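Projects > Wirbridge > Work floor gallery

The Bed, the Shirt and the Shift: Inside the Wirbridge Floor

By Patricio Sotomayor
September 2022

I have been writing about automation at work long enough to have a drawer full of promises. The machine will take the dull part. The staff will move up to something better. Everybody will be home by five. So when Wirbridge invited me to look at its household work program, I said yes, and I packed the same doubts I always pack.

The company's claim is simple. Teach machines to handle laundry and tidy bedrooms, then put them into the hotels and care homes run by its customer, Pristgate. The teaching is done by people who handle cloth with a gripper held in the hand, over and over, so that there is a record of how the job goes. The trade calls it demonstration. The people on the floor mostly call it folding.

What interested me was the folding. Pristgate's brochure shows a spotless machine beside a spotless bed and no staff at all. The work I saw had plenty of staff in it. There were people at desks, people on their feet, people with their heads down over laptops, and cable on the floor. If this is labor being removed, a great deal of labor is going into removing it.
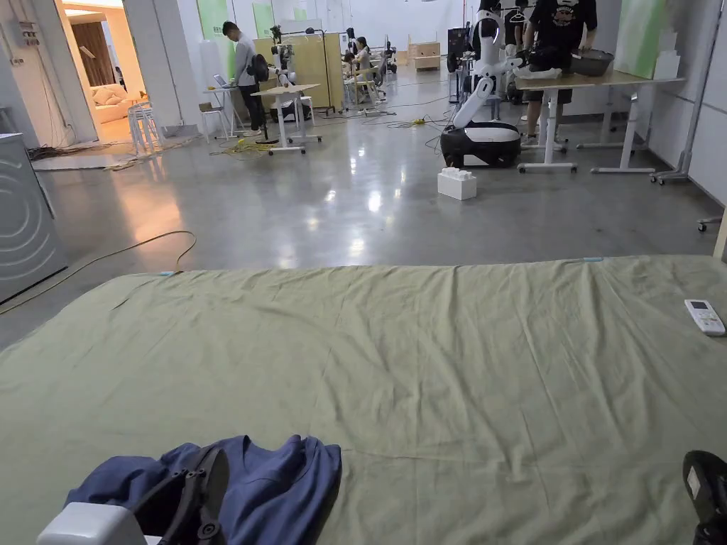
The target for a full shift is 398 accepted runs. Accepted is the word to watch. A run that a reviewer throws out doesn't count, and the person who did it may not hear why until the next day. One worker told me she had spent most of August learning what the reviewers wanted, and that it changed twice while she was learning it. She used to clean rooms for a living. She says this job is easier on her back and harder on her hands, and that she has never thought so much about a sleeve.

I asked whether she would call it a better job. She said it was a better chair.

Management prefers to talk about "skill transfer," and I can't fault the phrase for accuracy. A skill is being transferred. My question is what the person who had it gets in return. At Wirbridge the answer is an hourly rate, a little above what cleaning paid her, and no share in anything that comes afterward. When I raised this I was told the contracts were in line with the industry. I believe it. I've read the industry's contracts.

Then there is the matter of judgment. A housekeeper walks into a room and decides for herself what needs doing first. On this floor the task is written down before she starts, and doing it a smarter way can get the run rejected for being different from the others. Several people brought this up without my asking. They are good at the work, they know shortcuts, and they are asked to leave the shortcuts at the door. A supervisor explained that consistency comes first and variety gets added later, on a schedule. Maybe so. I would still like to see the schedule drawn up by somebody who has stripped a bed at six in the morning. 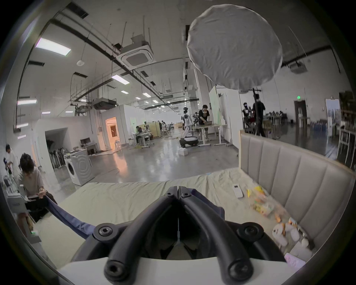 Cloth work on the bed: one end in a person's hands, the gripper at the other.

To be fair to Wirbridge, not everything I heard was a complaint. The rooms I used to visit for these stories had noise and fumes and a first aid box that got opened. Folding cloth indoors doesn't compare. People swap tasks when they get bored, and a couple of them have moved over to reviewing, at better pay. One man told me he liked knowing how the thing would end up working, even if he expected it to work badly for a good while yet.

The sales material says a trained machine needs 1000 hours of this before it goes to a customer. I asked what happens to the people when those hours are done. There will be new tasks, I was told: kitchens, bathrooms, shelves. I asked what happens after the shelves and got a friendly shrug.

Skirnbridge, a smaller outfit that did similar work, made the same assurances to its own floor. I spoke to a former team lead there, who said the new tasks did come, on shorter contracts each time. Wirbridge says its plans are different and that it will publish them once the Pristgate rollout has a date. It doesn't have one yet. I have asked to go back when it does, and to talk to the same people, if they are still on the payroll.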